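Tolstead Wall Mirror
Set-up Guide, Section 4: Fixing the Mirror to a Painted Wall

Read this section in full before lifting the mirror out of its carton. The work requires two adults. The fixings supplied are intended for solid masonry; for plasterboard, see Section 6.

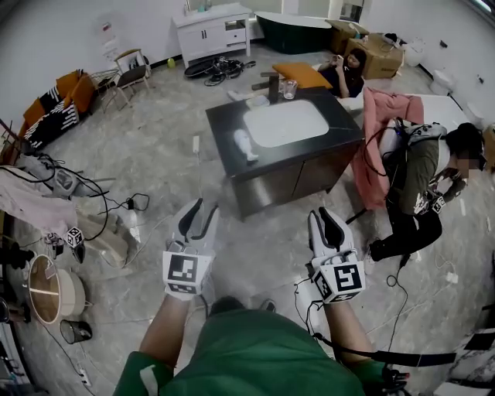 Reading time: 2 minutes

4.1 Preparing the wall

1. Allow new paint to harden fully before drilling. Follow the drying time printed on the tin, and do not rely on touch alone.
2. Check the wall for buried pipes and cables with a suitable detector.
3. Draw a level pencil line at the height of the upper rail. Where the mirror is to hang above a sofa or sideboard, leave a clear gap between the furniture and the lower edge.
4. Hold the paper template to the line and mark the 4 drilling points.

Caution: Do not drill directly above or below a socket or light switch.

4.2 Fitting the rail

1. Drill each hole to a depth of 70 mm and remove the dust.
2. Insert the plugs until they are flush with the surface.
3. Offer up the Badis rail with the lip facing upwards and drive the screws by hand until they are firm.
4. Check the level again. The slots allow a small adjustment to either side.

Note: Rails from the earlier Cluncombe range have a different lip and must not be used with this mirror.

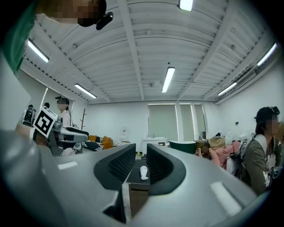 Fingers of a hand-held gripper, with a dark tabletop beyond.

4.3 Hanging the mirror

1. With one person at each side, lift the mirror by its frame. Never lift by the glass.
2. Lower the rear bracket over the rail until it is fully seated.
3. Press the 2 felt pads to the lower corners so that the frame does not mark the paint.

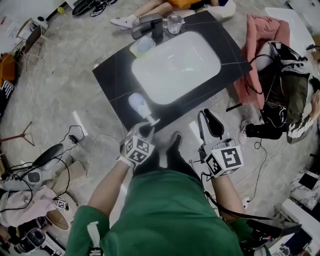 The mirror glass should be cleaned with a soft, dry cloth once it has been hung. Stubborn marks may be treated with a mild glass cleaner applied to the cloth. A small white bottle with a pump or nozzle top may be used to dispense it. Liquid must not be allowed to run behind the frame, where it can damage the silvering.

4.4 Spare parts

Replacement plugs, screws and felt pads are available from Gilani. Written enquiries should be addressed to Yufang Su, Customer Service, quoting the number on the rear label.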